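Unit 4 handout: Managing storage on a mobile device
Prepared by Anoma Sultana. Revised June 2, 2022.

## 4.1 What counts as used space

The storage screen on a phone or tablet reports four categories: system, apps, media and other. System space is fixed and can't be recovered by the user. "Other" includes caches, message attachments and partly downloaded updates. Its size changes without any action on your part, so take readings before and after each step in the lab.

An app's listed size is the program plus its documents and data. In the lab build of Pandirine, the program is 134 MB and the stored data is 921 MB. Deleting the program alone recovers the smaller figure.

## 4.2 Offload and delete

*Offload* removes the program and keeps its data. The icon stays in place, greyed out, and tapping it downloads the program again. *Delete* removes both. Data held only on the device is lost unless a backup exists.

Check the following before deleting:

- whether the app syncs to an account, and the date of the last sync
- whether files were saved inside the app or in the shared folder
- whether the licence is tied to the device (Prinidus is; see Venkatesh Varma for a reset code)

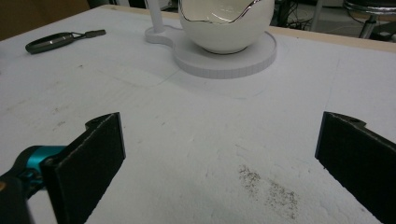 *Fig. 4.1. Gripper fingers over a white tabletop.*

## 4.3 Clearing a cache

Some apps provide a cache control in their own settings. Others rely on the operating system, which clears caches when free space is low. Grivbridge has its own control under Settings > Local files. Set the limit to 202 MB for the exercise and restart the app; the new limit isn't applied until restart.

Browser caches are handled separately. Clearing cookies at the same time will sign you out of the course site.

## 4.4 Exercise

1. Record free space to the nearest megabyte.
2. Offload Pandirine. Record free space.
3. Reinstall it from the greyed icon and confirm that the saved project opens.
4. Clear the Grivbridge cache. Record free space.

Allow 60 minutes. Submit the three readings with the device model and system version. Reading for Unit 5: Barbieri manual, sections on backup and restore.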